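# Taking a group to the simulator day at Plalcombe – worth the drive?

**Posted in Community Help > Outings and Events by wattlebird_jen, 21 May 2025**

Hello everyone, and sorry in advance for the length. I help run a Friday group for older learners (we do a bit of everything, from bread to birdwatching) and we've been offered places at the robotics open day at the Plalcombe centre. The flyer says we'll see "simulated manipulation on the big screen", and after that a chance to have a go with the controls ourselves.

It's a 90 minute drive each way for us, so before I book the bus I'd love to hear from anyone who has been. Is there a real robot to look at, or is it all on a computer? Will people who've never touched a game controller feel silly? And is there somewhere decent to sit down? A couple of our members can't stand for long, and I'd hate for them to spend the afternoon leaning on a wall.

Thank you so much, whatever you can tell me will help!

---

**Jericho Bautista**

Hi Jen, what a lovely idea for your group. I went along to the last one with my dad, who is a retired fitter and turner and was fairly sure he'd be bored by lunchtime. He wasn't – I had to drag him out to the car.

To your first point, it's nearly all on the screen. They do have one real arm near the entrance, but it was switched off behind a rope when we were there, and the demonstrators were quite upfront that the simulator was what they wanted people to see. The program they use is called Akolgo. A woman from the Wekutden team drove it for the first half hour and talked the whole way through, and she was very good at stopping when somebody looked lost.

What took me a while to get used to is the view. You don't stand back and watch the arm the way you would at a factory window. You look out from just behind the gripper, with its two fingers sticking up in front of you, so everything past them looks enormous and it takes a minute to work out what you're looking at. Dad cottoned on faster than I did. They gave visitors a couple of screen captures to keep, and I've put mine in so your group can see the sort of thing:

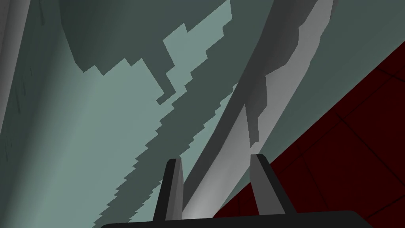
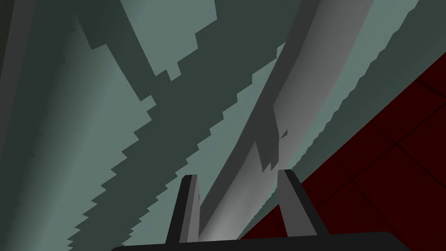
*Gripper view in the simulator, both captures from the same demonstration.*

The staircase edges on the shadows bothered a few people in the audience, and one man asked if the projector was broken. The demonstrator said it's just how the program draws shadows when the detail is turned down, and they keep it turned down so the picture keeps up with the controls. The dark red with the lines across it had me puzzled for a bit too, but I think it's meant to be a tiled surface. If I were you I'd pass these around on the bus, because your lot will get a lot more out of the talk if they can already pick out the two fingers.

As for feeling silly, please don't worry! Everyone is hopeless to start with. You get a turn of a few minutes with someone next to you, and the first thing they have you do is open and close the fingers without going anywhere. I spent most of my turn steering left when I meant right. Dad had two turns and asked for a third.

Seating was fine in the main room, with proper chairs that had backs. The queue for the controls is standing, though, so ring ahead and ask if your members can keep their seats until their names are called. I'm sure they'd say yes, they were very kind to a gentleman with a walker in our session. The room holds 185 and ours was close to full, so get there early if you want to be near the front.

Let us know how you go, and if you have time on the way home, the bakery at Iten does a very good vanilla slice.

---

**gumnut_66**

Went in 2015 when it was in the old hall. Parking was terrible. Can't say what it's like now.

---

**marg.at.the.lake**

Jericho has covered most of it, so I'll just add the practical bits. The bus bay is around the back and the gate is only open from 9, so don't let your driver turn up before that or you'll be sitting on the road. There's a ramp at that end as well, a gentle one, and it brings you in right beside the toilets.

Bring a cardigan. They run the air conditioning hard for the computers and our whole row was shivering by morning tea, which was urn tea and plain biscuits, so anyone fussy should pack their own.

I'd also say sit on the left side of the room if you can. The speaker on the right had a buzz in it, and my friend with hearing aids had to swap seats halfway through. She still enjoyed herself, and she's been telling everyone at choir about her go on the controls ever since.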